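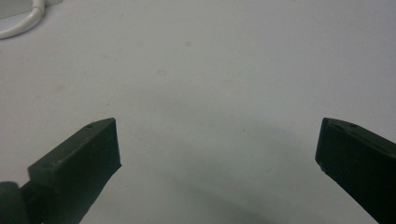 How often should a shared work table be wiped down?
Twice a day in our case, once before the morning session and once after the last person leaves.

Taras Kuzmenko and I spent January testing this on the pale tables in the Purnodville study room. We began with wiping when it looked dirty – a standard that, between two students, means never. Small specks and yellowish smudges are easy to miss on a light top, and cables make people wipe in a polite circle. Our rule is now to lift the cable first. Spray cost us 100 over the month, most of it used by Taras on one ink stain, which remains.

Kyrylo Nazarenko, 2023-01-23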